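打印本页 | 邮件发送 | 分享(8)

3.2 目标陈述与后续行动

问卷共发出3000份,收回有效1124份。发放时间在讲座结束当晚,Drevholm 校区和 Tarar 校区同时进行,Tarar 那边晚了一节课,原因是教室钥匙。剔除标准见3.1,不重复。

先说因变量。“后续行动”指学生在讲座后八周内,为自己写下的目标做过的任何一件可核实的事:报名、写信、退课、借书、约见导师,都算。只在日记里提到的不算。这一点 Fallahi 与我们有分歧,她主张日记也应计入,理由是有些目标本来就没有外部痕迹(比如“与父亲和好”)。最后折中:日记单列一类,不进主模型,附录里给出并入后的结果。

自变量三组。A组听完讲座直接离场;B组当场写一封给自己的信,封好,由组织方八周后寄回;C组写信,并在两周内与一位同学交换阅读。分组按座位区,不是严格随机,下文讨论。讲座内容三组相同,主讲人讲自己童年想做而没做成的几件事,以及做成的一件。时长一个半小时,无幻灯片。

信件编码。从B、C两组抽取100封,由 Tahmineh Nazari 和 Mahsa Fallahi 独立编码,维度包括:具体程度、时间期限、是否提到他人、情绪语气。具体程度一致性较好,情绪语气差些,主要卡在“自嘲”算不算消极。讨论后改为三级,重编一遍。编码手册沿用 Jurkeo 项目的旧版,删掉了职业规划部分,那部分问得太窄,学生一看就往求职上写。

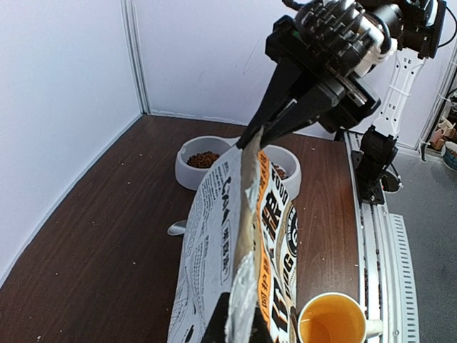
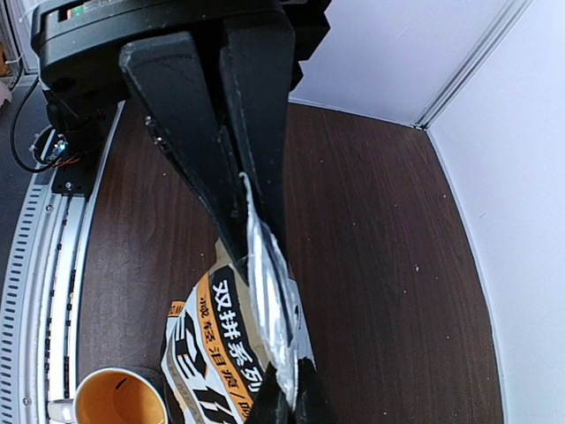
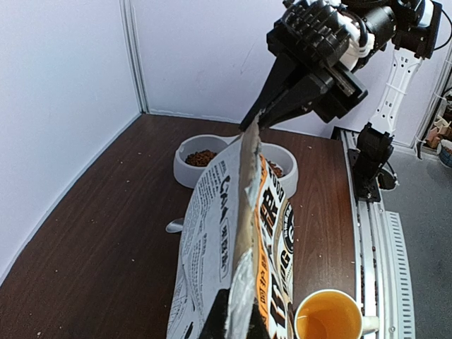
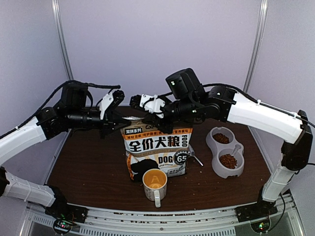

图2 机械夹爪与包装材料(四幅)。

结果。C组后续行动比例最高,B组次之,A组最低,方向与假设一致。但B组与A组差距比预想小得多,控制年级以后不再显著。写信本身的作用可能被高估了。前人研究里写信常常和小组讨论捆在一起做,分不开。

年级效应值得一提。一年级学生写的目标多而散,一封信里常有好几条,从学游泳到出国都有;毕业班几乎只写一条,而且多半带期限。行动比例上毕业班明显高。这里不好下因果判断,毕业班的期限有些是学校给的,不是自己定的。

具体程度与行动之间呈正相关,中等。超出预期的是“是否提到他人”:信中出现具体的人(母亲、中学老师、某位朋友)的学生,后续行动更多,且在C组里更突出。可能的解释,交换阅读以后,对方会问起那个人。访谈中确有类似说法:

“他看完就问我,你外婆现在还住那儿吗。我那个周末就回去了。”(C组,二年级)

“信我忘了。但是那个名字写下来以后老是想起来。”(B组,毕业班)

情绪语气没有主效应。带遗憾色彩的信并不比乐观的信更能或更不能推动行动。讲座后几天有老师担心内容偏沉重,会影响学生情绪,从数据看没有支持这一担心的证据,不过我们没有测量临床意义上的抑郁,只能说到这里。

缺失问题。八周后的回访流失集中在A组,Tarar 校区尤其严重,部分邮箱在学期末己经停用。用多重插补处理,结论方向不变,区间变宽。另做了一次最保守的估计,把全部流失者记为未行动,C组优势仍在,B组与A组完全重叠。

座位区分组的问题。前排学生落在C组的偏多,前排学生也许本来就更积极。Nazari 用入场前填的动机量表做了调整,C组系数缩小,仍显著。更干净的做法是按学号随机发信封,下一轮在 Flurno 学院准备这样做,讲座定在一月,仍放在星期四晚上。主讲人换不换还没定,换了就多一个变量,不换又说不清是方法起作用还是人起作用。

还有一点需要说明:回寄信件的时间点和期中考试部分重合。有学生反映收到信时没拆,考完才看,回访问卷却是拆信前就填的。这类情况我们只能从开放题里零星看倒,没有系统记录。下一轮会加一题,问拆信日期。

3.3节报告交换阅读配对方式(同专业、跨专业)的差异。

评论(0) | 打印本页 | 邮件发送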